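Checklist for the sorting cell, robot club, Wednesday session. Filled in by Imke Dreßler, second check by Tianyou Zhong. Copy goes to Mr. Kohlhase before the arm may run at full program.

Marks: OK = fine, C = see comment, X = stop and call a teacher.

## 1. Before power

- **Emergency stop is reachable from both chairs** — OK
- **Arm mount, bolts tight by hand check** — OK
- **Cables do not cross the path of the arm** — C
 Comment: The cable is free, but it comes near the rail when the arm turns fully to the left. Uwe will bring a longer cable tie. Until then we use the short program only.
- **Long hair tied, no scarves, sleeves up** — OK
- **Safety glasses for everybody inside the tape line** — C
 Comment: We have only 3 pairs and one has a scratched lens. Please order.

## 2. Objects and bin

- **Bin stands flat and the opening is free** — OK
- **Tools with a tip go into the bin with the tip down** — OK
 Comment: The flat screwdriver is allowed in the task. Knives and scissors are still not allowed, also not for the competition team.
- **No object heavier than 200 g** — OK
 Comment: Weighed on the kitchen scale, all are under the limit.
- **Other objects lie away from the bin** — C
 Comment: The wire tool and the sheet of bandages are both to the left of the bin. I would like more distance between them, because the looped end lies on the sheet and the gripper could take both together.
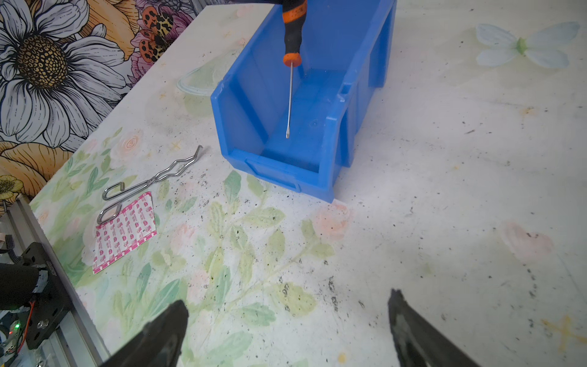

## 3. Gripper and work surface

- **Fingers open and close without noise** — OK
- **Finger tips not broken** — C
 Comment: The left tip is a little ragged. Tianyou thinks it can stay for this month, I would change it before the Plamport round in January. We did not agree, so Mr. Kohlhase should decide.
- **Rails at the border of the surface fixed** — OK
- **Surface clean** — C
 Comment: There are dark specks and gray smudges on the painted panel. Please wipe with a soft cloth and only water. The last group used a strong cleaner on the old panel and the color came off.
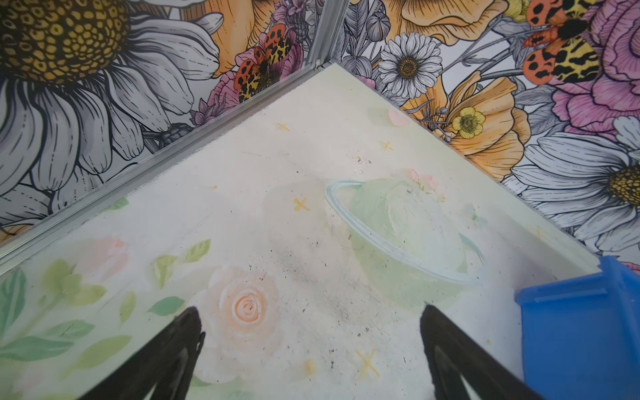
*Item 3, surface: specks in the middle of the panel, gripper open.*

## 4. During the run

- **One person at the stop button, this person does nothing else** — OK
- **Hands stay outside while the arm has power** — X, later OK
 Comment: Gunther reached in to turn an object while the program was paused. Paused is not off! We stopped, called Mr. Kohlhase, and everybody read rule 2 aloud again. The second run was without problem.
- **Speed limit set to 600 in the settings file** — OK

## 5. After the run

- Power off, plug pulled — OK
- Objects back in the drawer with the label "Fovitz" — OK
- Key returned to the office — C
 Comment: The office was closed at this hour. Tianyou keeps the key and gives it back tomorrow before the first lesson.

Open points: cable tie (Uwe), glasses (Mr. Kohlhase), left finger tip (to decide), cleaning (Gunther and me).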